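Inicio | Números anteriores | Consumo | Oficina | Suscribirse

Tiempo de lectura: 4 minutos

El bolígrafo «eterno» y otras cuentas que no salen

Desde julio me han llegado tres notas de prensa sobre material de oficina sostenible, y las tres prometen lo mismo con distinta tipografía. La más insistente es la de Husenside, que presenta su línea Mono como «el último bolígrafo que vas a comprar». Cuesta lo que cuesta una caja entera de los corrientes, viene en un estuche de cartón prensado con una tarjetita de agradecimiento y, según el folleto, escribe lo mismo que 75 bolígrafos de plástico. El folleto no dice cuáles 75. Tampoco dice con qué papel se hizo la prueba, a qué velocidad ni quién la hizo.

Pregunté. Me contestaron con amabilidad y un PDF de dos páginas en el que la cifra vuelve a aparecer, esta vez dentro de un círculo verde. Volví a preguntar y me remitieron al folleto.

No tengo nada contra los recambios. Llevo años defendiéndolos en este boletín y seguiré haciéndolo. Lo que me cuesta tragar es el razonamiento que los acompaña: que el problema de los bolígrafos de un solo uso se arregla comprando un bolígrafo más. El recambio de Mono solo se vende en la tienda de Husenside, en paquetes de dos, con gastos de envío. El día que retiren el modelo (y los modelos se retiran, pregunten a quien guarde una pluma de los noventa) el cuerpo metálico irá al mismo cajón que todo lo demás.

Porque el cajón existe, o el bote, o la taza sin asa. Casi todos tenemos en casa tinta de sobra para lo que nos queda de listas de la compra. Bolígrafos de congresos, de farmacias, de una inmobiliaria que ya cerró. Escriben la mayoría. Otros se han secado y siguen ahí, porque tirarlos exige probarlos antes, y para probarlos hay que encontrar un papel. 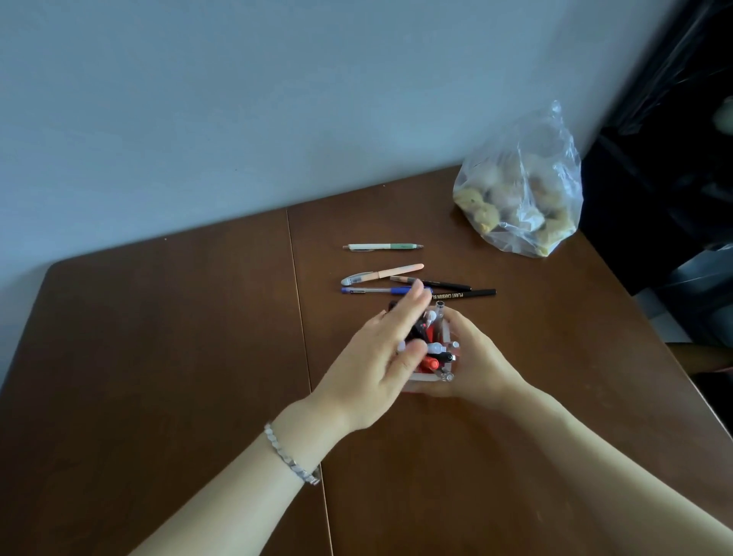 Buscando en el bote de siempre: rotuladores y bolígrafos bien apretados.

En mi casa hice la prueba un domingo por la mañana. No voy a dar el recuento, me da cierta vergüenza. Diré que no he comprado un bolígrafo desde entonces y que no pienso hacerlo en bastante tiempo, ni eterno ni de los otros.

Más curioso es el caso de Toro, la papelería por correo, que ha montado una campaña de recogida: mandas los gastados y te dan un vale de descuento. Suena bien hasta que se lee la letra pequeña. El vale caduca pronto, exige una compra mínima y no sirve para recambios. O sea, se premia a quien devuelve plástico con la condición de que se lleve más plástico. En su web presumen de haber recogido 813 kilos – no aclaran si el peso incluye los sobres – y de que todo se «revaloriza». Esa palabra puede significar un banco de parque o puede significar un horno. Escribí para saber cuál de las dos cosas. Sigo esperando.

Luego está el informe Nikolovski, que circula mucho por las redes y que citan las dos empresas. Asegura que un empleado de oficina pierde 146 bolígrafos a lo largo de su vida laboral. La encuesta se hizo a 1000 personas, por internet, y se les pidió que calcularan de memoria. Yo no sabría decir cuántos perdí el mes pasado, así que imagínense una carrera entera. El dato será cierto o no lo será, pero está recogido de una forma que no permite saberlo, y a partir de él se levantan después toneladas de plástico ahorrado con dos decimales.

¿Qué haría yo? Poca cosa, y nada que se pueda vender. Vaciar el bote sobre un periódico viejo y garabatear con todo. Lo que no escriba, fuera, preguntando antes en el punto limpio si lo admiten, que depende del municipio. Lo que sobre, a quien lo use: en muchos colegios lo agradecen, aunque conviene llamar primero, porque también hay colegios hartos de recibir trastos. Y cuando de verdad haga falta comprar, uno barato con un recambio que se encuentre en la papelería de la esquina.

Si alguien de Husenside quiere mandarme el método de su prueba, lo publicaré entero en el próximo número, con el círculo verde y todo.

Contacto: escríbenos respondiendo a este boletín | © Todos los derechos reservados | Volver arriba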